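Vevby wearable capture kit: what to order and what to allow for
Supplied by Urkside. Prices on request, quoted per station.

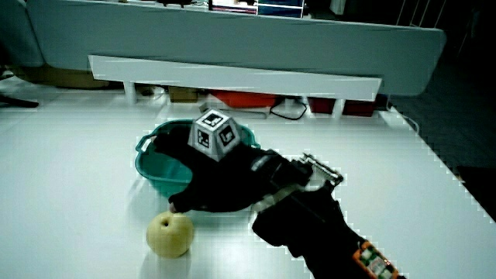 One reader of the previous version of this page, signing as Mittal, asked why the glove is quoted separately from the table and whether a site could begin with one glove shared between two tables. It can. The glove and marker go with the operator and the table stays put, so the two are separate lines on the quotation. Sharing does mean that one table is idle whenever the other is in use, and the budget should show it as idle.

What a station consists of
A glove with a cube marker on the back of the hand, a forearm sleeve with its electronics, a fixed camera with mount, a plain white tabletop, and a starter set of objects and containers. The recording computer is not included. Most sites already own a suitable one, and the minimum specification is sent with the quotation.

Glove and marker
Gloves come in three sizes, right hand as standard. Left-hand gloves are made to order and add 15 working days. The cube carries printed square codes and is sold singly or in packs of four. Treat it as a consumable. Scuffed or creased faces are the commonest cause of lost tracking, and cleaning with solvent lifts the print. We suggest one spare cube per glove at the outset, and a second if several operators use the same station.

Inner liners are washable and should be bought per person. They are not covered by the warranty.

Table and surroundings
The tabletop is matt white and supplied without legs, to fit an existing frame. A gloss surface will work, but reflections from overhead lighting have to be dealt with on site and we do not quote for that. Leave 60 cm clear on the operator's side. Cables should leave by the far edge.

Objects
The starter set has 19 items, mostly imitation fruit and small plastic containers. Real fruit may be used. It needs replacing often, its size varies from one delivery to the next, and the cost usually ends up under sundries where it is hard to trace later. If your work depends on soft or irregular items, give them their own line.

Planning the budget
Hardware is the smaller part of the first year's cost in most of the plans we see. Operator time is the larger. Allow about 30 minutes at the start of each shift for fitting, calibration and a test recording. This falls to less with practice, but we would not plan on it. Storage should be priced for the full retention period, including one backup copy.

Stations ordered together are calibrated together at Vitgate before dispatch. A station added later is calibrated alone and needs a half-day visit to match it to the others. Two stations bought at once therefore cost less to commission than one now and one in August.

Warranty and returns
Twelve months on the sleeve electronics and camera, three on the glove. Markers are excluded. Return the sleeve and glove as a pair, in the case they came in, with the strap fastened.

Orders and lead times
State glove size, hand, number of operators and the depth of your table frame. Incomplete orders are held until these are known. Carriage is charged at cost.

Page revised February 2024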